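We use cookies to give you the best experience on our site. By continuing to browse you agree to our cookie policy. Accept

3.2 What the club did between March and the fall term

I should say up front that the Skisbridge club is pretty informal, so this section reads more like a diary than a protocol. We had 23 students on the list, and most of them had never touched a robot of any kind. Eirlys James wanted them coding by week two. I wanted them collecting their own data by hand first - picking up pencils, stacking cups, putting lids on jars - and we argued it out over a lot of coffee (I won, mostly).

Each session opened the same way. A pair of students took the hand-held gripper, opened the fingers all the way over the table, started recording, and only then set out the objects for the task. Figure 2 shows the open position we asked for. Darius Kütt wrote the little script, which we named Pumphrey, that sorts the recordings by task and by pair. 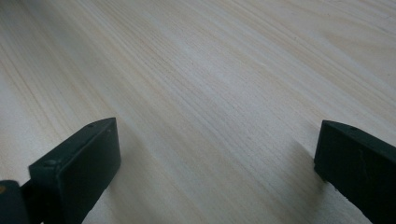

Figure 2. Gripper fingers spread wide apart over the tabletop, with no object between them.

Why did we have the students record by hand before they wrote any code?

Doing the task themselves gave them a feel for what a recording needs to contain, and they wrote far better code once they'd had to sit through their own bad takes.

By the end of the term we had 2,863 recordings, and we kept 433 of them for training. I know that looks brutal! A lot of the early ones were practice runs, and Huw Foulkes was strict about anything where a student's sleeve wandered into view or the pair forgot to start from open. We had planned on keeping some 1,000, so the training set for Vornix (the students' name for their model) came out much smaller than the one in our proposal.

The pairs also labeled each other's recordings, and that went better than I expected. They were tough graders. Two pairs disagreed for most of an afternoon over whether a cup that gets nudged into place counts as stacked, and we ended up adding a "nudged" label to keep the peace. Section 3.3 goes through all the labels and how often the pairs agreed on them.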